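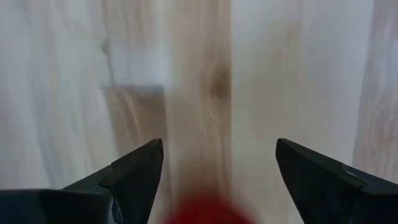

Gorkar asked whether the wrist view should count for anything in the grasp check if whatever is being held blurs out at the bottom of it. The point was raised before the agenda had been read and was taken first.

Andreadis replied that the check does not need a sharp object. It needs a patch of color between the two fingertips that stays put while the table behind it moves. Gorkar accepted this for red and yellow items but not for pale ones, where the wood is too close in color. Agreed to keep the wrist check on, and to log its score without letting it stop a run until the pale items have been looked at separately.

Projects > Drandbridge > Tabletop sorting > Minutes

Software meeting, Friday
Present: Drandbridge (chair and notes), Gorkar, Andreadis, Sustari

1. Minutes of the last meeting
Accepted with one change. Under item 4, "planner timeout" should read "planner retry."

2. Control
Drandbridge reported that the new control loop runs at 30 Hz on both arms. Over 700 episodes have been replayed through it offline. In 11 of them the commanded and measured joint positions drifted apart at the wrist, all on fast downward moves. Sustari thinks this is the smoothing filter and not the motors. The filter window will be shortened and the same 11 episodes replayed before anything else is changed.

3. Planning with both arms
The planner still treats the arms as taking turns. Sustari showed the branch that lets them move together, with a keep-out zone that travels with each gripper. 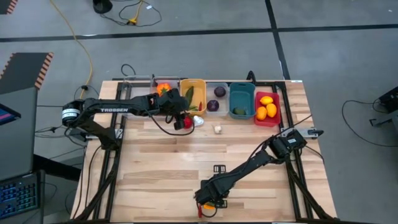
The zone is a plain cylinder for now and does not include the cables. Gorkar wants the cable on the left wrist modeled, even as a crude box, before the branch is merged. Sustari said a box would block a good part of the reach to the back row of bins -- the planner would refuse moves that operators make without trouble. Left open. Sustari will try a box that shrinks when the arm is stretched out and bring numbers.

The small brackets on the table are to go into the collision map as fixed objects. At present they are entered by hand each time the map is loaded, and twice this month they were left out.

4. Perception
Bin labels are still assigned by position in the row. Andreadis would like them assigned by color, with position as a fallback for the clear ones. Agreed. An empty bin must return "empty" and not "unknown", as the planner treats the two differently.

Garlic is being reported with low confidence from the overhead view. Andreadis will relabel part of the February set and retrain.

5. Tooling
The episode viewer now opens both camera streams on one timeline. Seeking is slow on long files. Gorkar asked for a key to jump to the next gripper close event -- Drandbridge to add it.

Config files will move into the main repository. Sustari to do this after the merge in item 3.

6. Any other business
None.

Next meeting: Friday, same time.

2 comments | 0 shares
Drandbridge tabletop software group | Contact | Back to top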